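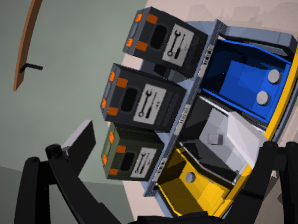

Reseeding the bottom paddock, second attempt

The bottom paddock at Nendham is the wet one, down by the brook, and I have never been happy with it. When we took the place on it was mostly rush and creeping buttercup with a bit of Yorkshire fog holding it together. The ewes would walk through it to get to the gate and that was about all the use they made of it.

I ploughed and reseeded it three years ago with a standard ryegrass and clover mix. It looked very good for one summer. By the second spring the clover had thinned out, and by the autumn after that the rushes were back along the whole of the lower side. So this is an account of the second go, mainly for my own records, though I know a few of you have ground like it.

The first job was the drainage. I should have done it before the first reseed and I didn't, which was a waste of good seed. There is an old clay pipe drain running corner to corner, and I found the outfall by walking the brook bank in January when there was no leaf on anything. It was buried under silt and a lump of alder root. It took most of a morning with a spade and a set of rods to clear it. Once it was open it ran brown for two days and then clear, and it has run ever since. The lower side is still soft after heavy rain, but you can get a tractor across it by the end of March now.

Next was lime. The soil test came back at pH 5.3, with phosphate low and potash about where it should be. We spread ground limestone in the autumn, and I left it alone over winter. I did think about putting it all on and seeding in the same month, but the last lot had gone in on sour ground and I wasn't going to do that again.

I topped the rushes hard in July and again in late August, as low as the machine would go. The second cut matters more than the first, at least on this ground. The regrowth was thin and pale and the sheep did nibble at it, which they won't do with old rush. I spot treated what was left with a weed wiper, keeping well back from the brook.

This time I didn't plough. The turf is the only thing that holds that field up in a wet spell, and turning it over had brought a lot of buried rush seed to the surface. I grazed it right down, ran the spring-tine harrow over it in both directions until there was a fair bit of bare soil showing, and broadcast the seed on top. Then I put the sheep back on for four days to tread it in, and took them off as soon as the first seedlings showed.

The mix was timothy, meadow fescue, a small amount of late perennial ryegrass, white clover and some alsike, which puts up with wet feet better than the white does. The seed came from Runer and cost £250 for the field, delivered. The lime was the larger bill. With the contractor's time and the diesel the whole thing came to £953, against £1,000 that I had set aside, so I was pleased with that. It doesn't count my own hours.

Results so far are mixed. The top two thirds has taken well. The timothy was slow to show and I had more or less written it off by June, but it is there now and thickening up. Clover is patchy — good where the harrow bit properly, almost none where there was a mat of old thatch. I would go over those parts at least twice more if I did it again. Down by the brook there are still rushes, though they are scattered plants now and I can walk between them.

I shut it up in May and took a light cut for haylage in July. It made a modest crop, but it's the first the field has given us. The ewes went back on the aftermath and grazed it evenly, right into the bottom corner, which they have never done before.

A neighbour over at Wirngate has tried the same thing with chicory added. His is on a slope and dries out quicker, so I don't think it tells me much, but I'll go and have a look at it in the spring.

Still to do: another soil test this winter, fence off the last few yards along the brook where the bank is getting poached, and rod the drain again before the leaves come down. I also want to overseed the thin clover patches in April if it is dry enough to get on.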